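# Amside Bus Stop Survey

Survey records for bus stops in Amside and the villages on the Bremby road. The set has 3386 rows, one row per visit to a stop. Leilani Abernathy keeps the files.

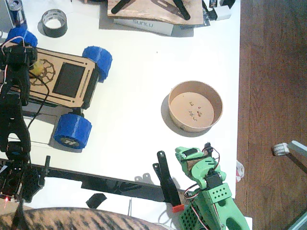

Each row gives the stop code, the month of the visit, and whether the stop had a shelter, a seat and a printed timetable. Blank cells mean the surveyor left that part of the form empty.

## Files

stops.csv — names and codes
visits.csv — the survey rows 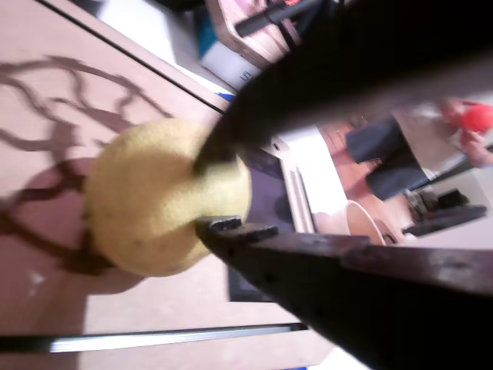
Can the two files be joined?
Use the stop_code column, which has the same spelling in both.

## Known problems

Stops on Pruitt Lane were renumbered in September. Older visits keep the old codes, and 50 rows still need matching by hand.

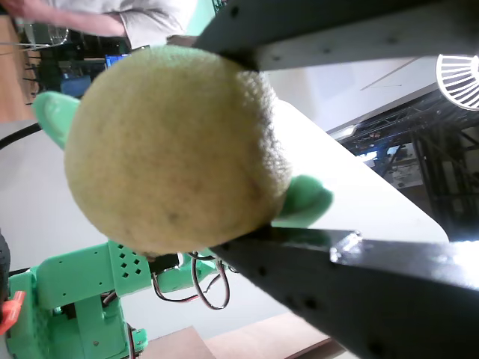 Shelter condition was scored by two surveyors who used the scale differently — treat a score of 2 with care. Request stops without a pole are left out.

## Contact

Send corrections to Carys Humphreys with the stop code and the row number. 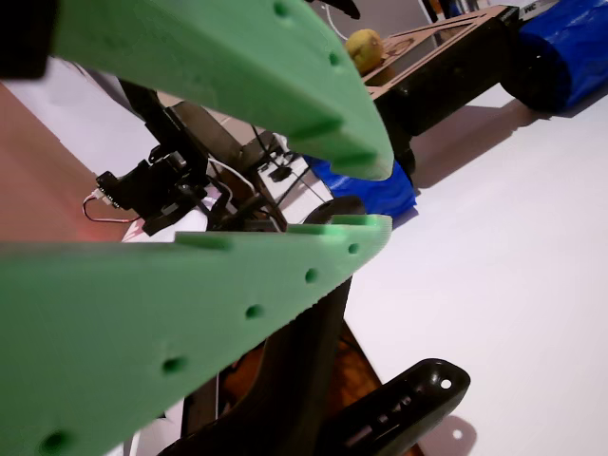 Green gripper fingers with ridged inner edges.

Related items
Norov Footpath Records
Bremby Road Timetables
Amside Cycle Parking List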